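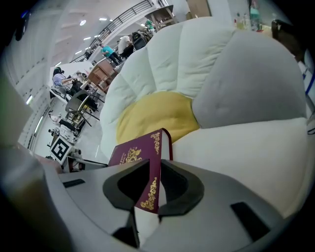

Passports and travel documents: guest questions

Do I need a passport to check in at Skutov House?
Guests from outside the country need a valid passport at check-in. Everyone else can use a driver's license or state ID. Children under 14 don't need their own ID if a parent is staying in the same room.

Do you keep my passport?
No. We look at the photo page, write down the number, and hand it back at the desk. If a staff member asks to hold it overnight, please tell Lorraine Wihongi at the front office.

Is there a safe place to leave it during the day?
Each bedroom has a small lockbox in the closet. You set your own code. The lounge is shared by all guests, so please don't leave passports, wallets, or tickets on the seats or between the cushions there.

My passport cover is a little bent. Will that be a problem?
Not for us. A slight bend usually straightens out under a heavy book. For border crossings, what matters is the photo page and the chip. If either one is damaged, or pages are torn or loose, call your consulate before you travel.

Can I use a slip-on cover?
Yes, but take it off before you come to the desk.

I left my passport behind. What now?
Call extension 13 or write to the front office with your full name and room number. Found passports go in the office safe the same day. We can give yours back in person or send it by tracked courier. Courier service within the country is $30, paid in advance. Overseas rates depend on the address.

How long do you hold lost passports?
30 days. After that we turn them over to the issuing country's consulate. Other items, such as chargers and clothing, are held for 14 days.

Can a friend pick it up for me?
Only with a signed note from you and their own photo ID. Nnamdi Usman handles pickups on weekday afternoons.

Can you print my boarding pass or visa form?
Yes, up to ten pages free. Email the file before 6 p.m. We don't fill out visa forms for guests.

Last updated November 15, 2020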